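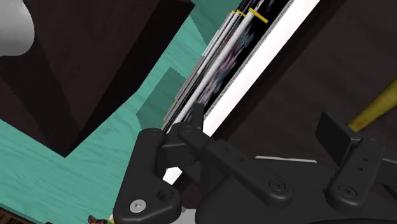 Simulator view of the gripper. The silver screw low on the left finger and the dark round screws at the lower ends of the two long bars are the ones mentioned below.

Looking after a two-finger gripper on a small bench arm

Our workshop in Coltodthorpe has one arm, a Yip, with a black two-finger gripper. It picks up pens, blocks, offcuts and whatever else is put under it. Most of the trouble we have had came from dust and loose screws. The tips are for that gripper, but most of them will suit any small one with linked fingers.

Before you touch anything

Park the arm with the gripper at chest height and the fingers half open. Shut the arm down from the menu, then switch it off at the wall. Support the wrist with one hand while the power goes off. Ours sags a little before the brake catches.

Put a light-colored towel on the table under the gripper. A small black screw on a dark panel can take half an hour to find.

Cleaning the pads

Wipe both finger pads with a lint-free cloth and a little rubbing alcohol. Squeeze the cloth out first so nothing runs down into the joints. Let the pads air dry with the fingers open.

If a pad still feels slick after that, rub it lightly with a clean pencil eraser and wipe again. Don't use sandpaper. Lauri Nurmi tried a fine grade on an old pair and they picked up every speck of sawdust afterward.

Pen ink comes off with alcohol if you get to it the same day. Old ink mostly stays, and it does no harm.

Cleaning the joints

Use a soft, dry toothbrush. Brush from the fingertips down toward the body and work around each screw head. A wooden toothpick gets fluff out of the narrow gaps between bar and finger. We do not use canned air on this gripper.

No oil unless the manual for your model asks for it. Sprayed oil creeps onto the pads, and then you are back to the alcohol.

Checking the screws

Do this after every 50 hours of running, and after any hard bump. Start at the fingertip end on the left and go down, then do the right side in the same order.

Use a driver that fills the recess fully. Turn until you feel it stop and leave it there. If a joint screw is too tight the finger will drag, and you will hear the motor working harder on the close.

When a screw keeps backing out, take it out, clean the thread, and put one small drop of removable thread locker on it. Leave it overnight. Wipe off any extra before it sets, especially near a pivot.

Mark each screw with a thin line of paint pen that runs from the head onto the metal beside it. After that a glance is enough. Asmaa Tawfik uses white on ours and it shows up well on the black parts.

Testing for play

With the power off, hold one fingertip between thumb and forefinger and rock it side to side. Then do the other. A little movement is normal, and both sides should feel alike. If one is clearly looser, go back to the screws on that side. If the screws are snug and it still rocks, the bushing is worn and needs replacing.

Changing a pad

1. Take a picture of the old pad in place, from the front and from the side.
2. Remove the pad screws and put them in a jar lid.
3. Clean the seat with the toothbrush.
4. Fit the new pad and start both screws by hand before tightening either one.
5. Change the other side too, even if it looks fine.

Switch on and close the fingers slowly on a strip of paper. Pull the paper. It should hold evenly from top to bottom. If it swings around one corner, the pad is not sitting flat.

Setting up again

Run the open and close cycle 30 times with nothing in the fingers. Then try one thin thing and one wide thing. We use a pencil and a wood block. Start with the grip force at 6 on the dial and go up a step at a time.

If you keep a simulator copy of the cell, update the pad thickness there as well. We forgot once in November, and every pick planned on the computer came in too low on the real table.

Small things worth keeping nearby

A spare pair of pads, a bag of joint screws, the right driver on a string, the toothbrush, and an index card with the date of the last check. Ours hangs from a hook behind the Triver cabinet. Ritva Lehtinen added a column for strange noises, which has been more use than the dates.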